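Unit 4: Collecting Demonstrations
Lab notes, Raíssa Quintana

Now the fun part! Last unit you trained on somebody else's data, and this time you make your own. Each pair records 15 demonstrations of the Hevano pick task, then swaps roles and records 15 more. Keep the pairs from Unit 2.

A policy learns from everything in the recording, including the dull stretches. If you sit still for five seconds while you decide where to go, it may learn to sit still too (I love this one, you'll spot it in your own rollouts). So plan the reach first, then press record.
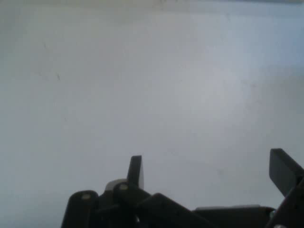 Wrist view: gripper open, nothing between the fingers.

Look at how much of the wrist view is plain pale surface. With so little to go on, the network can latch onto tiny things, even a speck or a faint streak. Vary your start poses! Come in from the left, from the right, high, low. Tarcísio Rezende's group tried this on the Zumau arm last October and their policy got far better at recovering from a bad approach.

Keep your slightly clumsy but successful tries. Throw out any run where the recording dropped.

Before next class: upload both sets to the Batista folder and write a paragraph on which start poses you skipped.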